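Why do things have different shapes?
An explainer for kids, by Houda Abdelaziz
4/19/20

Look around the room you are in. Almost everything has a shape that somebody chose. The shape of a thing can tell you how it is held, where it can be put and what it will do if you let go of it.

Start with a ball. A ball is round on every side, so it has no side to rest on. Put one on a sloping desk and it rolls to the bottom. On a flat desk it may sit still until you bump it.

Now think of a capsule. A capsule is a tube with a rounded end on each side, like some kinds of medicine. Lay it down and it will roll sideways, but it will not roll end over end. Some toy capsules have a line around the middle. A line where two parts meet is called a seam.

A tray is flat and wide. Flat things are hard to tip over, and you can put other things on top of them.

A cup is hollow, which means it has space inside. We mostly use cups for drinks, but they are also good for standing up long things such as spatulas, pencils and paintbrushes. If the long things are too heavy at the top, the cup falls over. A wider cup or a shorter spatula fixes the problem.

Many long kitchen tools have a loop or a hole at the end of the handle. You can hang the tool on a hook by its loop, and then it does not take up room in a drawer.

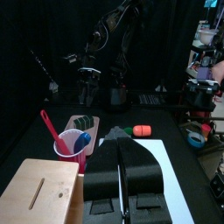 Boxes can have openings of different shapes too. A slot is a long, narrow opening. A coin can go through a slot if you turn it the right way, but a marble wider than the slot can't. A small round hole will let through a thin stick, whichever way you twist it.

Try it at home

Ask a grown-up for a baking tray and a few things that won't break. Choose different colours and shapes. Put them in the centre of the tray and lift one end by 2 centimetres. Write down which things roll, which slide and which stay put. Then turn each thing a different way and try again.

Words to know
Hollow: having space inside
Seam: a line where two parts meet
Slot: a long, narrow opening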